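Is a second-hand arm worth it for a small sorting bench, or should we wait?

Posted in Workshop & Small Business > Equipment

Lesego Rampersad

We run a small deposit-return and rinse room behind a shop, and my business partner has been sold on the idea of a robot arm to lift cups, cans and bottles off a table and put them in the right crate. The quote is from Venter for a refurbished Vamus arm with a two-finger gripper, and the headline price is 3000 pounds. That sounds low to me, which is why I am asking before we sign.

What I can't get out of the salesman is what else we will end up buying. He says the arm is "ready to go out of the box". I have bought enough machines to know what that usually means. We have one bench, ordinary mains sockets, no compressed air and one person (me) who can follow a manual but doesn't write code. Does anyone have a true first-year cost? And is there a way of testing it properly before the money leaves our account?

Venter want a decision before December, when they say the price goes up. We would be using it 2 hours a day at most.

benchmonkey_leeds

Go for it, prices only go up. We got a Brusance one and it's been fine. Make sure you get the charger.

(edit: power supply, not charger)

Tallow

I would not sign that yet, and I would ignore the December deadline completely. Every refurbisher I have dealt with has had a price going up next month, and the same arm is still on the list in spring.

The arm is the cheap bit. Ask Venter to put in writing, line by line, whether the quote covers the controller, the gripper, the cables between them, a camera and its mount, the software licence, an emergency stop, delivery, and a day of somebody's time to set it up. If any of those comes back as "available on request", it isn't included. The licence is the one I would press hardest on. Ours was free for 6 months and then it was a yearly bill, and the arm would not run a saved job without it. The salesman never brought it up and we didn't think to ask. More fool us.

Then there's the bench. You can't bolt an arm to a wobbly table and expect it to find the same spot twice, so budget for something heavy, or for fixing the one you have to the floor. Keep money back for gripper fingers too. Ours were through the first pair sooner than the brochure let on, and the replacements were sold only in packs.

On testing, don't accept their demo. A demo uses the object the arm is good at, usually a wooden block, put down in the same place every time. Take your own rubbish along. I'd want paper cups, a small drinks can, and a couple of plastic bottles with screw caps, all standing on the table together, because that is what your room will hand it. Paper cups give when you squeeze them. See-through bottles can upset a camera, and cans are slippery if they've just been rinsed. Each one wants a different grip and you need to know if the thing can change its mind between them without you pressing buttons.

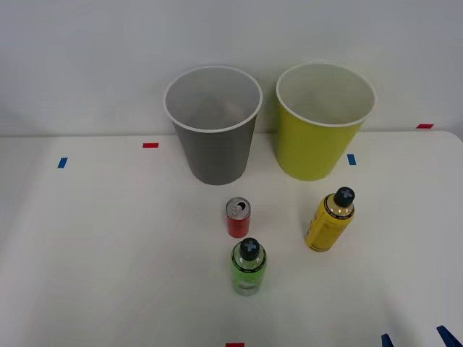
Mark your positions with coloured tape so that everybody agrees where things started, then move the items off those marks and run it again. The second run tells you more than the first. I would do 16 picks of each item and write down every one, including the ones where the engineer says "oh, that one doesn't count". It counts. Leave a cup close behind a can as well, and see if it knocks one over getting to the other.

If they won't let you do this at their place, ask for a paid trial at yours with the fee taken off the price. Husus did that for us. They weren't thrilled about it, but they did it. Venter may say no, in which case I'd take that as your answer.

Last thing, and your partner won't like it. At 2 hours a day, work out what you would pay a person to stand there, then put the full first-year cost beside it, with your own time fiddling with it at a proper hourly rate. I did this after buying and it was not a cheerful afternoon. It might come out better for you, as I don't know your wages or your rent. But I would want to see the sum on paper before I sent anyone 3000 pounds -- and I'd want your partner to be the one who adds it up.

Lesego Rampersad

Thanks both. I've emailed Venter your list and so far have had a reply about delivery and nothing about the licence. Tallow, was the fee for the Husus trial per day or for the whole thing?

Tallow

Whole thing, one week, we paid the carriage both ways. Chase them on the licence.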